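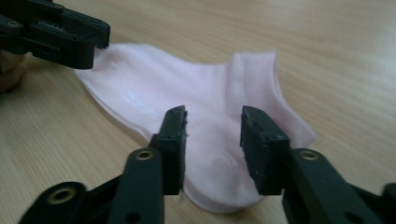 How often should the finger pads on a hand-held gripper be changed?
Go by the edges, not the calendar. When the top edge of the foam has gone crumbly, or the pad lets go of thin cloth on a light squeeze, swap it. Always change both pads on a tool together.

Clekina Help > Grippers > Care and repair
Tags: pads, pivots, fabric

Pads fraying and one jaw closing late, where do I start?

Got a pair of the hand-held grippers, the black plastic ones with the brass eyelets at the pivots. We use them for folding and pairing socks, hours at a time. Two things going wrong at once now.

1. Foam pads going rough along the edges. Fluff sticks to them and thin knit gets dragged instead of picked up.
2. On the left tool one finger closes a bit after the other. Not much but you feel it, the sock twists as you pinch.

Have wiped everything down with a damp cloth. Didnt touch the screws, no idea how tight they're meant to be. Spare pads are in the drawer but I don't want to put new ones on if the arms are out of line and will just chew them up again.
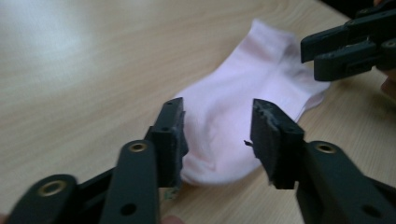
Also do I have to redo the open/close calibration afterwards or is that only if you change the arms? Manual we got from Zarncombe stops at "replace as required".

Asked by Murray Hollis, July
2 answers

Accepted answer

Pivots first, pads second. You're right not to put new foam on a crooked arm.

Unplug the cable. Open the jaws all the way and wiggle each finger sideways at the pivot. A little give is fine, a click is not. If it clicks the pin is loose or the eyelet has worn. Lint gets packed in behind the eyelets as well and that alone will make one side lag, so get in there with a dry soft brush before you take anything apart. No oil. It creeps onto the foam and then onto the cloth.

Still late after brushing? Back the pivot screws off a quarter turn, work the jaws 15 times, nip them up again evenly. Finger tight plus a touch, it's plastic.

Then pads. Peel the old one slowly, clean the glue off, let it dry. Check nothing is poking through, any bit of wire or pin at the pad will snag knit every time. Press the new pad on and hold it shut for 60 seconds. Line up the top edges of the two before you let the glue grab.

And yes, recalibrate. New foam is thicker so your closed position moves even with the same arms. 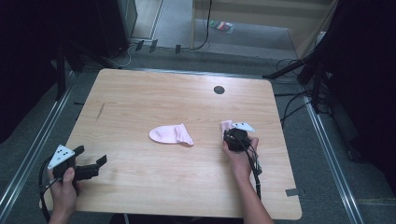
Dayana Escobar
Bench tech, Henare | 6 accepted answers in Grippers

Forgot to say, check the marker plate on top while the tool is on the bench. If it has been knocked the tracking goes off and people blame the fingers. All the corners should sit flat. And look at how the cable leaves the handle, it wants a loose loop so it isn't tugging your wrist round when you reach over the table. Had one that "closed late" and it was only the cable pulling teh hand over.

Calibration order if you need it: fully open, hold, fully closed on nothing, hold, save. Do left and right seperately.

Another answer

just buy the Clarnora pads, harder foam, ours last longer. bit slippy on thin stuff though. never bothered recalibrating tbh

2 comments

Murray Hollis: It was lint. Big plug of it behind the lower eyelet. Pads going on tomorrow.

Dayana Escobar: Good. Do the other tool too while you're there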